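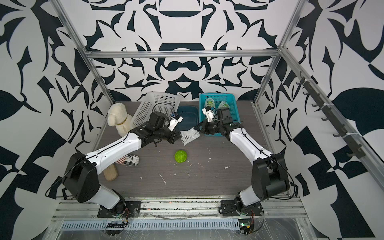
Does training with mixed clutter on the table help a two-arm system sort soft-packed fruit?
The project's working answer is that it helps with choosing the object and does little for the grasp itself. The entries below this one in the diary give the earlier results; today's entry covers the second comparison.

Project diary, Skokine Laboratory, bimanual sorting study
Fri 8 August
Entry by Signe Sjöberg

The second comparison between the two policies was completed this afternoon. Policy A was trained on demonstrations recorded with only the fruit and the baskets on the table. Policy B was trained on the same number of demonstrations, recorded with toys, small boxes and other unrelated items left in the workspace. Both were trained on 135 demonstrations and evaluated on the same list of starting layouts.

Each policy was given 70 trials. A trial was scored as a success when the named object was placed in the named container within the time limit and no other object had been moved from one container to another. Contact with other items on the tabletop was noted but not penalized. Oda Lindholm scored the trials without being told which policy was running. I operated the station and kept the list.

Policy B completed 39 trials and Policy A completed 20. The difference comes almost entirely from the first stage of the task. Policy A frequently reached toward the wrong item when anything brightly colored lay near the center of the table. The textured green ball was the most common cause. It is close in color to the fruit, and Policy A had never been shown a reason to leave it alone. Policy B made this mistake rarely, and in most of those cases it corrected its path before the gripper closed.

Once an arm had reached the correct object, the two policies were much harder to tell apart. The foam net sleeves remain the main difficulty for both. A sleeve with a fruit in it compresses under the jaws and the fruit can turn inside. An empty sleeve gives the gripper very little to close on, and the wrist camera view is largely blocked by the jaws at the moment it would be most useful. Oda suggested that we report selection and grasping as separate scores, and I agree. A single success rate hides the part of the method that works.

The following points are recorded for the write-up.

The patterned wall panels were kept in place for every trial. In the December pilot the plain panels were used, so the pilot figures should not be placed in the same table as today's.

Trials in which both arms moved toward the same container were stopped by the operator and scored as failures. Most occurred at the teal basket. The demonstrations contain few examples of one arm waiting for the other, and the Hivent controller does not impose an order of its own. Oda will prepare a short set of hand-over demonstrations next week.

The white perforated basket was the less reliable target when it had been set at an angle. Released objects struck the rim. The layout list gives basket position but does not give rotation, and a column for rotation will be added before the third comparison.

Scraps on the tabletop were not cleared between trials. This is consistent with the protocol for both policies and should be stated in the methods section.

The evaluation script wrote its logs to the Cullurer directory under the old run name. I have corrected the name in the script and left the existing files as they are. The scoring sheet gives the matching run for each log.

Remaining work: re-score up to 20 trials from the recordings as a check on agreement between scorers, then send the selection scores to the Sugawara group for comment. The third comparison will use the same layouts with the container names exchanged.

Station powered down and the log closed at the end of the session. Sheet countersigned by O. Lindholm.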